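Speaker notes – Looking after one arm at the Kandlow test kitchen
So-ying Pan, Monday, 25 minutes plus questions

Start with the cable, because everybody asks me about the cable. On our arm it comes out just below the round joint housing and makes a small loop before it goes back to the body. If the loop is too short, it pulls when the wrist turns. If it is too long, it catches on things. Before each shift we turn the wrist by hand, slowly, and watch the loop through the full travel.

Next, the fingers. Wipe them with a damp cloth, then a dry one. Check both finger screws with the small driver from the Ditell kit. In August we had a loose screw for three days and blamed the software the whole time. (Pause here, people usually laugh.)

Then the height check. We lower the fingers into a paper cup with a sleeve, on the bare counter, and stop with the tips inside the rim. A cup is cheap and it shows a sideways error very well – if the arm is off, the cup moves or the rim bends.

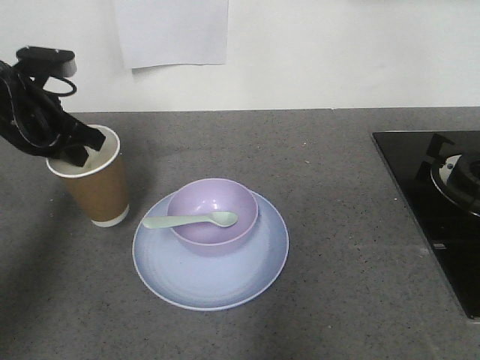
How often do we repeat the height check? Every 100 cycles, and again after anybody has leaned on the mount.

If the check fails, do not correct the program first. Look at the mount bolts, then the home position, then the fingers. Only after that open the Wumau panel and change the offset. Write the old value in the log before you type the new one. Our log has 239 entries now, and 70 of them are offset changes. I think many of those were really bolts.

Spare parts, keep it short: one cable, one set of fingers, screws. Lui keeps the second cable at the other site, so say this if somebody asks about delivery time.

Last point is cleaning the joint housing. Soft cloth, no spray. Then take questions, and leave the log open on the table for people who want to read it.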